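Neltum Matte-Pack Balloons, Bag of 40, Used as a Practice Form
Reviewed by Annick Marty

Category: Craft and workshop consumables
Bought: January, at retail price

A balloon is a cheap stand-in for any curved surface that gives under pressure. I use them for handling thin stretch material: laying it over, smoothing it down, lifting it off again. The form has to be firm enough to push back and smooth enough not to snag. Party balloons are usually sold with no thought for this, so the question for the Neltum bag was how consistent the balloons are and how long one stays usable.

The word "matte" on the bag should be ignored. Uninflated, the balloons have a dull surface. Inflated to a working size they turn glossy and reflect any overhead light. If you are checking for trapped air under a clear layer, move the lamp to one side.

Setup is a gray towel, folded, in the middle of a dark table. The balloon lies on its side with the knot toward me. The towel matters more than I expected. On bare tabletop the balloon rolls at the lightest sideways pull. On a folded towel it sinks in a little and stays put for most operations.
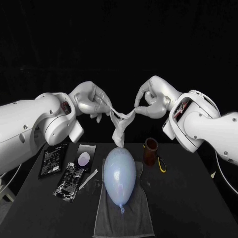 Stretch piece held by both ends above a pale blue balloon.

Inflation. I pumped to a length of 196 mm, knot excluded, checked with calipers. At that length the shape is an elongated egg, which suits lengthwise work. Pumped further, the narrow end fills out and the wall gets tight enough to squeak under a fingertip. Pumped less, the surface dimples and stays dimpled.

Consistency. Most of the bag came out symmetrical. Two balloons had a thin patch near the neck and bulged to one side, and I threw them away. The pale blue ones show faint specks in the wall. I could not feel these by hand and they made no difference to how material slid across the surface.

Retention. One balloon left on a shelf was still usable after 63 hours, with the knot end slightly soft. I would not plan on longer. Mariama Ansah ran the same test in a warmer room and gave up on hers sooner.

Surface drag. Moderate. A thin stretch piece lowered with slack in the middle will touch down at the center first and hold there. Keep the two ends up until the contact point is where you want it. Pulling the piece along once it has settled mostly turns the balloon on the towel. 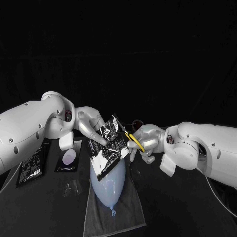
Puncture resistance is the weak point. A blunt fingernail is fine and a foil corner drawn lightly over the wall left no mark in my trials, but a scissor tip goes straight through. I lost one balloon that way while opening a packet too close to it. Cut packets with the blades pointing away from the form, or off to the side of the table. Yellow-handled scissors are at least easy to find on a dark surface.

Compared with the Firberg bag I used before, the Neltum wall feels thicker and the neck is easier to tie. Firberg balloons are rounder, so anyone working on a dome shape may prefer them. Grollberg sells a molded silicone form for the same kind of practice. It never goes soft and cannot be punctured in normal use, but it has very little give and costs many times more.

Packaging: plain bag, no reseal. Transfer the contents to a jar.

Pros: even shape, firm wall, easy neck
Cons: glare, bag does not close, a few rejects

Rating: 4 out of 5. I have reordered.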